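Februar, kurz nach elc Uhr abends

Wieder drei Stunden im Projektseminar und ich weiß immer noch nicht, was wir da eigentlich messen. Unsere Gruppe heißt jetzt Birach, weil Rigoberto Barrera den Namen schon ins Formular eingetragen hatte, bevor wir anderen im Raum waren. Die Konkurrenz nennt sich Maurya und behauptet, ihr Arm räume in der Simulation jeden Tisch ab. Mag sein. Gesehen habe ich davon bisher ein Diagramm.

Bei uns ist die Aufgabe seit heute das schlanke, hohe Glas. Der Teller liegt weit hinten und kommt später dran, die eckige Schüssel und die Tasse wollte Rigoberto gleich mitnehmen. Ich war dagegen. Solange der Greifer nicht einmal sauber über das Glas kommt, brauchen wir über Henkel nicht zu reden.
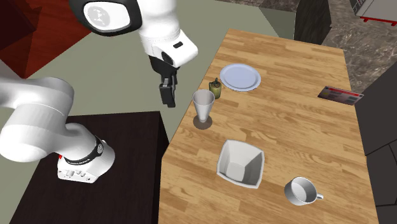 Was mich stört

300 Durchläufe sollen bis zur Zwischenpräsentation fertig sein, mehr als 70 haben wir. Rigoberto findet das gut. Ich finde, dass jeder davon mit demselben Licht und demselben Tisch gerechnet ist und wir am Ende ein Programm haben, das genau diesen Tisch kann. Als ich das sagte, hieß es, Zufallspositionen kämen nächste Woche. Das hieß es vorige Woche auch schon.

Außerdem traue ich der Reibung nicht. Den Wert hat jemand aus dem alten Projekt Ister übernommen, ohne Quelle, ohne Kommentar im Code. Morgen früh frage ich im Labor nach - und setze ihn zum Vergleich einmal auf die Hälfte.

Protokoll muss ich auch noch schreiben.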